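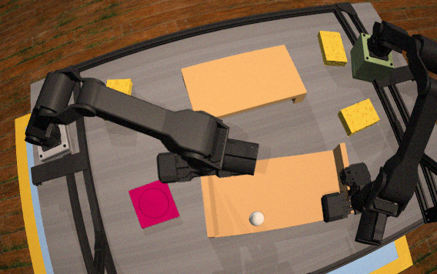
Ticket 3943
Opened: Oct 1, 2018
Reported by: Wenjie Yao
Assigned to: Ewan Mackay
Site: Sedbridge, second floor
Status: Closed

Summary
Print jobs from the shared queue stop after the first page. The printer shows Ready. The remaining pages stay in the queue with status Printing until the spooler is restarted.

Reported by user
Affects PDF files only. Word documents and plain text print in full. Started after the Telix driver was updated to version 14. Power cycling the printer makes no difference.

Log

E. Mackay: Reproduced from my own desk with a 105-page PDF. Page 1 printed, then nothing. The spooler log has one line, "port timeout, job held". Restarting the spooler releases the job but it stops again after one page.

E. Mackay: Swapped the network cable and moved the printer to another wall port. No change. Ping to the printer is steady with no lost packets.

E. Mackay: Printed the same file from a USB stick at the front panel. All pages came out. The fault is between the print server and the printer.

N. Sivakumar: Checked the queue settings on the server. The driver update has turned on two-way status and set the port timeout to 2000 ms. The old value is not recorded in the change log. The queue at Debnath still has the old driver and does not show the fault.

E. Mackay: Raised the timeout and left two-way status on. Three pages printed, then the job was held. Better but not fixed.

E. Mackay: Turned off two-way status and put the timeout back to 2000 ms. The full test file printed. Repeated with two other PDFs, both complete.

W. Yao: Working here. The toner level no longer shows in the print window, can that be put back?

N. Sivakumar: Not with two-way status off. The level can be read on the printer's own web page. Link sent by email.

D. Kleinschmidt: Please do not roll the driver out to Debnath until Flarkon support has replied.

Resolution
Two-way status disabled on the Sedbridge queue. Driver left at version 14. Timeout unchanged.

Follow-up
Fault reported to Flarkon support with the spooler log attached. F. Wu to record port settings for every queue before the next driver update. Debnath update on hold.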